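Vilcombe's kitchen corner refresh is out this June, and I can't stop tidying

LAMCOMBE. I write the announcements for Vilcombe, our little homewares shop, and usually they're about a new shelf liner or a change in opening hours. This one is about scrubbers and the place where you put them down, and I'm more excited about it than I probably should be!

Starting in June we're selling a small sink-side set called the Vidal. You get a corner basket and a scrubber to go in it, and you can add refill scrubbers in packs of 3 or 4. I've been putting together the how-to-use-it notes at a pale wood table, which shows every crumb, so I wipe it a lot.

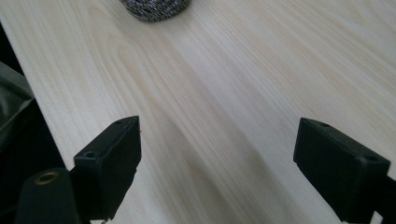 Zurach, our stockist across the river, wrote back that their customers never ask which scrubber to buy, they ask where on earth to keep it, and could we please put the basket first on the shelf card. So we have. The basket is now first on the card, first on the website and first in this release, more or less.

My own habit for years was to leave the scrubber on the edge of the sink, where it slid into the dishwater or got lost behind the soap. A corner basket takes up a bit of space you weren't using anyway. I like one with low sides, so I can grab the scrubber without looking, and slots in the floor for the drips.

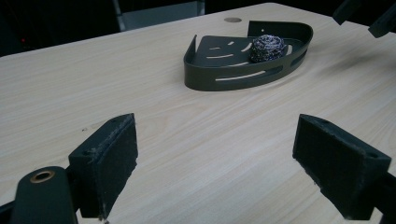

Give the scrubber a good rinse and a shake before it goes back, and lift the basket out every so often to wipe underneath. Steel wool is great on a burnt pot and terrible on nonstick, so please keep a soft sponge going too. I have two, one for glasses and one for everything else.

The Vidal set is $13, and refills are sold separately. Come by the Lamcombe shop or look for it at Zurach. If your corner is an odd shape, bring a measurement and we'll try to help!

Recent from Vilcombe
Dish towels are back in stock
Drawer dividers: which size do I need?
New morning hours at the Lamcombe shop
Spring shelf liner sale

Contact: Vilcombe press desk, Lamcombe | © Vilcombe, all rights reserved | Back to top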